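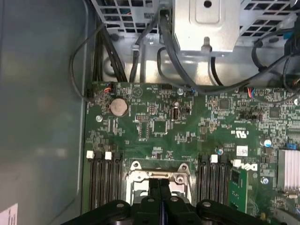 Every budget season I get asked what a robot costs, and every budget season I disappoint somebody, because I like to answer by talking about trays. I don't mean to be difficult. The people who ask are kind and busy, they have a form to fill in, and the form has one line on it that says "equipment." They would like a number for that line, and I would like them to have a happy March.

So let me go the long way around, as I usually do. When our shop began planning for a computer repair cell, we had quotes from Kinico and from Botik, and we read them the way you'd read a menu when you're hungry, looking at reach and payload and the price at the bottom. The arm was the easy part to compare. What the arm would be asked to hold, and how still the work would sit while it held it, took up one short paragraph in our plan. I wrote that paragraph, and I'd give a good deal to have it back.

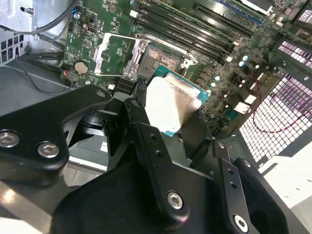
**Bench Automation Group, Ayala Repair Center**

Think about a processor for a minute. It's a small flat thing with a metal lid, and it has to come down square onto a field of tiny contacts that do not forgive a clumsy visitor. Anyone who has bent one of those pins by hand knows the feeling in the stomach. Now hand that job to a machine, and ask yourself which part of the machine is doing the worrying. A good share of it falls to the fingers, and our first plan gave the fingers $1,000 out of a request for $3,968 in tooling and fixtures. The rest was spread so thin over brackets, cables and spare parts that I could hardly find it again when I went looking.

I've come to believe that fingers, trays and practice parts deserve their own line, written down before anybody picks an arm. I'd put the practice parts first, if you let me. Old office desktops are wonderful for this - they're sturdy, they come apart nicely, and people are usually glad to be rid of them. We asked for 15, and I thought that was greedy at the time. I don't think so now, and if a neighbor offers you a closet full of them, please say thank you and borrow a truck. 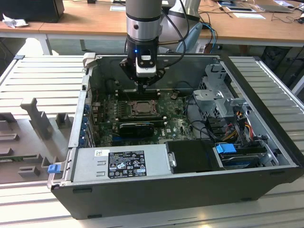 *Open desktop tower on the slatted table, with the gripper above the memory slots.*

There's another side to this, and I want to be fair to it. A friend in purchasing likes to say that you can always buy a tray later, while the arm is a once-in-a-long-while decision, and she's right that the big item needs the most signatures. But "later" has a way of landing in somebody else's budget year. A fixture that can't be bought in time gets made out of tape and good intentions, and then the skilled person you hired to teach the cell its work spends the morning pushing a computer case back to where it was yesterday. Those hours never show up on the equipment line. They're real money all the same, and they come out of the patience of people you'd like to keep.

I'd also set aside something for time itself. We planned 2 weeks for setup, and I'll only say that the number looked very comfortable on paper. If I were starting fresh I'd ask for a longer stretch and leave part of it unassigned, which makes finance people nervous, and I do understand why. Bring them down to the bench and let them try seating a memory module with a pair of tongs. It's a good conversation starter, and it has done more for my budgets than any spreadsheet.

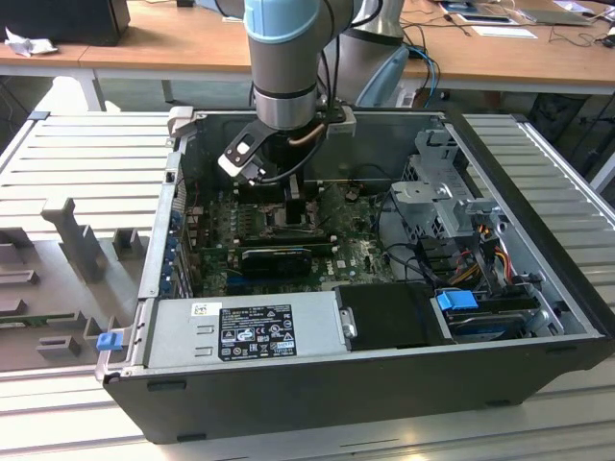
**Should a small shop buy its second arm before its fixtures are settled?**

I would wait. Get one arm working against a tray you trust, write down what wore out and what you wished you'd had in the drawer, and let that list shape the next request.

We're looking at Kareo for the next round of trays, and their quote should be in by March. I've already told my manager that the tooling line will be bigger this time and that I plan to be stubborn about it - politely, and with coffee for whoever has to read the form.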